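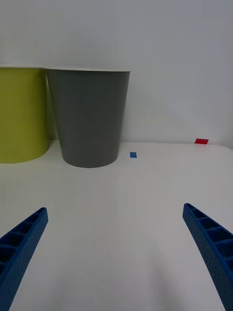

Plindoro sells gripper fingers. Soft ones, printed, in pairs, plus a monthly plan where they swap your worn set for a new one. Clotilde Jacquet runs the product side and she had a gap between two calls, so this is a fast one. I asked her first why anybody would pay for a plan on what is basically two bits of plastic. "Because you wreck them," she said. "Everyone does. You wreck them and then you keep using them for a month and blame the software." The pair on the test bench is bright blue, ribbed on the inside like a little ladder, squared off at the tips. Two cups at the back against the wall, one gray, one a yellowish green, and plenty of bare white table in between. She calls it the boring bench. Cups first, always, before a customer's own stuff goes anywhere near it.

The kit is called Grardale. A pair of fingers, mounting plate, screws, a card with the torque numbers. $417 for the starter box, then $33 a month if you want the swaps. No contract past the first quarter. I asked if the price was going to hold and got a shrug. "Till December. After that ask me again."

So what do you get over a stock rigid gripper. Mostly give. The ribs let the finger bend where it touches, so a cup that tapers doesn't squirt out the top. "Tapered things are mean," Jacquet said. "Wide at the rim, narrow at the bottom. A flat jaw gets one line of contact and that's it -- you're holding it with hope." The ribbed face is meant to fold a little and get more area on the thing. She was careful about that, though. It helps with cups. It does not do much for flat parts and she'd tell you to buy something else for flat parts.

Nazanin Ahmadpour does the customer trials and came in halfway thru, still holding a hex key. Her job is she takes what the customer mails in and tries to pick it up. Her rule is 300 picks before she'll write a report. Why 300? "Long enough to get bored. Things go wrong after you get bored."

Who's sending stuff in? Small packers mainly. A snack company, a lab that moves sample jars, an outfit called Flalthorpe that fills vending machines and wants an arm to load the trays. Drinks are the big ask right now, according to Ahmadpour, and drinks are harder than people think.
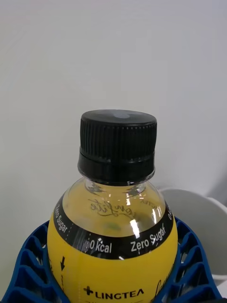
"A full one and an empty one are two different jobs," she said. "Same shape, same cap, and the customer sends you one note that says bottle." She wants to know the fill level, where the label starts, whether they care about scuffs. The label matters alot. Printed film is slicker than bare plastic and a finger that holds fine up at the shoulder can creep lower down. She runs trials at two heights and writes both up, even if the customer only asked for one.

What about the cap, can you grab it by the cap? She made a face. You can. She doesn't like it. All the weight swings under you and if the arm stops hard it keeps swinging. For slow moves, ok.

I brought up the complaint I'd seen most, that soft fingers wear out and the plan is just a way to bill you for it. Jacquet didn't really argue. "They wear. It's a wear part. Brake pads wear." The first version was worse, she said, the thin ribs cracked at the root, and they had a bad spring of apologizing to people. The fix was a fatter root and a slower print. Costs more to make. She'd like the plan to cover that and so far it nearly does.

Install is quick if you have the right plate. If you don't, it's 12 days for a custom one, and this was the one place the two of them disagreed in front of me. Ahmadpour thinks that's too long and says so to customers. Jacquet would prefer she didn't.

There is also a trial service without the kit, named Rashti. You mail a box of your product, they test it, you get video and a yes, no or maybe for each item. I asked how many maybes. "Too many," Ahmadpour said. "Maybe usually means change your tray, and people hate hearing that. They came to buy a finger, they don't want to hear about trays."

Jacquet's next call was ringing by then. Last question, would she put these on a line that runs all night with no one there? "Cups, yes. Jars, yes. Bottles -- send me the bottle first."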